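Why do old churches have soft mortar?

Look closely at the wall of an old church and you will see lines between the stones. The lines are filled with mortar. Mortar is a kind of paste that sets hard and helps hold a wall together.

Most new walls are built with cement mortar. Old churches were built with lime mortar, and builders still use it when they repair them. The church at Rirnis has walls more than 200 years old, and there is lime between all the stones.

What is lime?

Lime starts out as a rock called limestone. The rock is heated in a very hot oven called a kiln. Then water is added. The mixture hisses and steams, so only trained adults do this job. What is left is a smooth white putty. Mix it with sand and you have mortar. 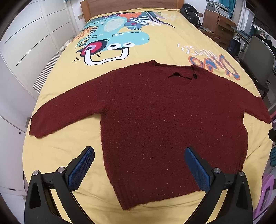

Maroon sweater with a ribbed hem, laid out on a bed.

How does a wall dry out?

Rain soaks into stone. In a wall with lime mortar, the water can move into the joints and dry out through them. People say the wall can "breathe", though it has no lungs.

Cement is much harder and lets less water through. If someone fills the joints of an old wall with it, the water has to leave through the stone. In winter that water may freeze. Ice takes up more space than water, so it pushes on the stone and little flakes fall off. 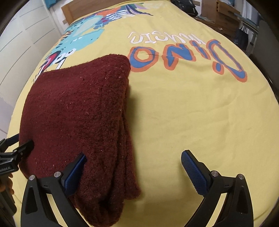

That is why builders rake out the old cement before they put lime back in. At Rirnis they worked on the tower first. It took 14 weeks, and they used 39 tubs of lime putty.

New lime mortar must not dry too fast or freeze while it is soft. The builders hang damp sacking over it and spray it with water – even on days when it looks fine.

Words to know

Kiln: a very hot oven.
Putty: a soft, thick paste.
Joint: the gap between two stones.
Repointing: taking out old mortar and putting in new.

Try it: find an old wall near you and look at the joints. Don't pick at them!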